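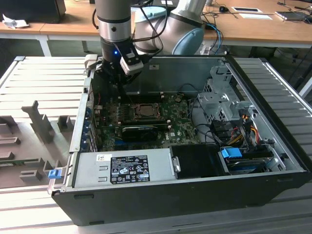 A desktop tower with its side panel off and the processor socket empty.

Pendport wants you to bring in your old computer. What it will do with it is harder to pin down.

The city council voted in April to hand its electronics drop-off service to Gajewski, a private recycler, under a contract that runs for 3 years. The pitch to residents was simple: leave your old desktop, laptop or printer at the Trondness Road depot, pay nothing, and 80 percent of what comes in will be "returned to use."

That figure is on the posters and on the side of the collection van. It is not in the contract. The version released by the city says the company will "aim for a high rate of reuse and recovery," with no number attached and no penalty for missing it.

Asked what "returned to use" means, a city spokesman said it covers whole machines that are fixed and resold, parts pulled for repairs, and metal sold as scrap. By that measure, a computer that gets crushed for its steel counts the same as one that ends up on a student's desk.

Areti Margaritis, who ran a repair shop in the Preltach district until last year, doesn't think much of the math. "If you weigh a desktop, most of it is the case," she said. "You can send the case to the scrap yard, throw out everything else, and still tell people you did great."

She would like to see the city publish how many working machines leave the depot each month. The spokesman said that number is "not something we track separately at this stage."

Gajewski's first report to the council, dated 30/08/2026, says it took in over 200 tons of electronics in its opening months. It lists 68 percent as returned to use, short of the posters, and calls the result "in line with expectations." There is no breakdown by type. Resale income, which the company keeps, is not mentioned.

The report does offer a few lines on data. Hard drives are "handled securely," it says, without saying whether they are wiped or shredded, or who checks. Residents who ask at the counter are given a leaflet suggesting they remove the drives themselves before dropping anything off. For many people, that was the part they hoped someone else would deal with.

None of this means the service is a bad one. It is free, the old one charged by the item, and the line at the depot moves quickly. But the council is due to decide this winter whether to add two more drop-off sites, and so far it has a weight, a percentage and a slogan to go on.

The depot is open to Pendport residents with proof of address. Televisions are not accepted.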